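Potting Up a Young Blueberry Bush

My Gellwood blueberry came home in a tiny nursery pot one Saturday, and I had it in a bigger one before lunch. It's an easy job, so don't put it off like I did with my first one!

Pick a container 16 inches wide with plenty of drain holes. Fill the bottom third with an acidic potting mix (the kind sold for azaleas works great), then water it well and let it settle. 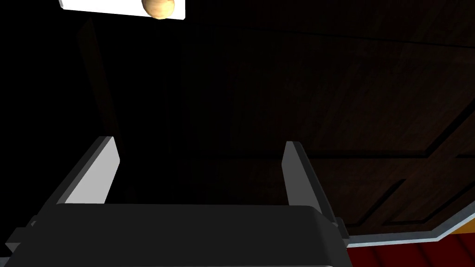 Now slide the plant out and tease the outer roots loose with your fingers. Mine was wound up tight, so I made three shallow cuts down the sides with an old bread knife. Set it at the same depth it was growing before, fill in around it, and press lightly.

Water again, slowly, and top with two inches of pine bark. Rainwater is best if you have a barrel. My neighbor Piret swears by coffee grounds, but I've never noticed a difference. Pinch off the flowers the first spring, even though it hurts.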